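Laundry room plan raises more questions than it answers

9/30/22

Olladix says it can cut the time its tenants spend on laundry, and it wants another 50 dollars a year from each household to do it. The property company opened its trial laundry room in the Ersoy building this week, and after an hour in there I'm still looking for the part that costs 50 dollars.

The plan covers 403 apartments across two buildings, Ersoy and Flaltlow. Tenants would get a front-loading washer on each floor, a plastic basket they can borrow, and what the brochure calls a "guided sorting area." Carpet tile goes down throughout, which the company says will keep the noise off the people downstairs. Carpet near washing machines is an odd choice, and the brochure has no word on leaks.

The trial room at Ersoy:
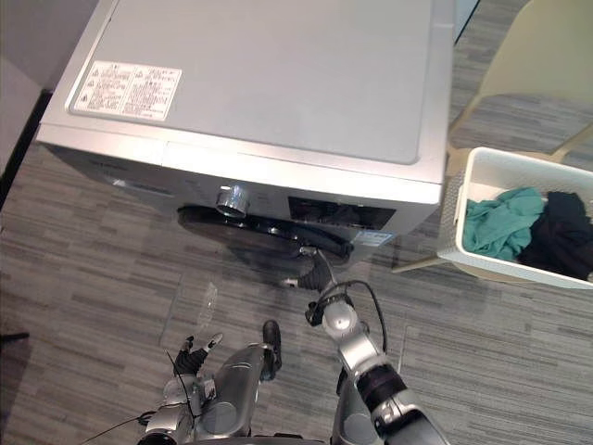
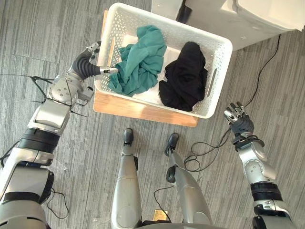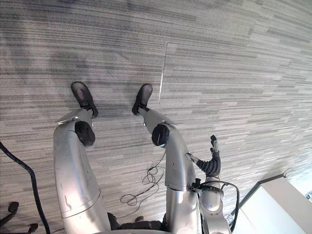 Baoshan Tan, who manages both buildings for Olladix, told a tenants' meeting that the new setup would save "real hours" every month. Asked how many, he pointed to a study by Ovuvby, the firm that designed the room. Ovuvby logged 483 loads over the summer and found people were in and out faster. It didn't say how much faster, and it didn't compare the results with the old basement room, where the machines were often broken. Almost anything beats waiting for a dead washer.

Then there is the money. Olladix puts the cost of the work at $800 per floor — a figure that several tenants found hard to believe, given that it is supposed to include flooring and plumbing. Tan said the machines are being paid for separately but would not say what they cost. He also could not say if the yearly charge would ever end.

Some people do like the idea. Tenants on the upper floors have hauled wet towels up from the basement for years, and a washer down the hall would be a real change for them. They could have had one without the brochure.

The old basement room stays open for now. Tenants in both buildings vote in November, and Olladix has promised to send out a full list of costs before the ballots go out.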